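Winter news from the Rosavstead repair evening

4 Dec 2023

Dear members and friends,

The cold has come to Rosavstead and the repair evening continues all the same. We still meet in the hall on Tseng Street, and the doors open in the evening as before. Please use the side entrance until April, as the front door is kept shut to hold the heat inside.

Many of you asked which things are good to bring. Small lamps, radios, kettles, toys with a motor and bicycle lights are all welcome. We cannot accept microwave ovens or anything with a gas bottle. If your item has a battery, kindly take it out at home and carry it in a separate bag. Last month we had 25 visitors, and the waiting was long, so we ask that each person brings no more than three items.

One advice for everybody who opens a device at home: sort the small parts while you work. Put each kind in its own dish and do not mix the screws from the top with the screws from the bottom. It feels slow in the beginning, but it saves much searching later.
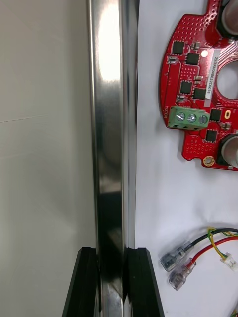
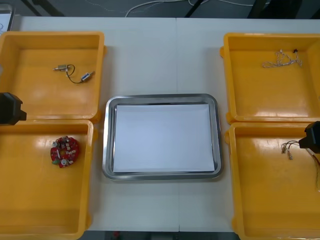

Polished metal in close view, and a white table with yellow bins and a steel tray.

The tool library also has some news. The Suvel soldering set is back on the shelf and can be borrowed for five days. The deposit remains 12 dollars and you receive it back when the set is returned clean. The large clamp is still missing. If it is in your garage, please bring it, and we will not ask any questions.

Tea and biscuits are offered by the Zesteo bakery next door, which was very kind to us during the whole autumn. Bring your own cup if you can.

We have no meeting in the holiday week. The list for the first evening of the new year will hang beside the kitchen door, and you can write your name and your item there.

With warm greetings from the repair group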